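Notes for session 6: Reading a survey claim

The claim we start from is the one on the Buvovex leaflet: "90 percent of households say they waste less food." Before you argue about whether it is true, find out what was asked, who was asked, and who went missing along the way.

Start with who. The leaflet gives a sample of 694, which sounds healthy. Page two of the report says these were existing customers who opened an email and clicked through. People who had dropped the product weren't on the list. I would expect a happy answer from that group whatever the product did.

Then what. The question read: "Since using Buvovex, do you feel you throw away less food?" Feel is doing a lot of work there. Marit Bakke ran a small follow-up in Binthorpe with 40 households and had them weigh their kitchen bins for 17 days. Most had said yes on the form. The bins didn't show much of a drop. Her study is small too, and people who know their bin is being weighed may behave better for a while, so don't treat it as the last word either.

Compared with what? The report has no comparison group. Food prices rose over the same months, and people buy less when prices rise. Trygve Nyberg's reply to the report (in the reader, after the Söderlund chapter) makes this point at more length than it needs, but he is right about it.

Watch for the missing middle. The form offered "a lot less," "less," "slightly less" and "no change." There was no box for "more." Three of the four boxes count toward the headline.

For next time, read the Liromon summary and write one page on it. I want the exact wording of the main question, the number of people invited as well as the number who answered, and one other cause that could produce the same result. Please don't tell me the study is "biased" and leave it there. Say which way you think the answer was pushed, and by what.
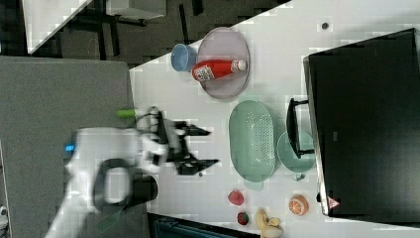
A page that says "I can't tell from what they published" is fine by me, provided you name what you would need to see. Bring a printed copy, as we'll be swapping them.

Contact: course office | Copyright course authors | Back to top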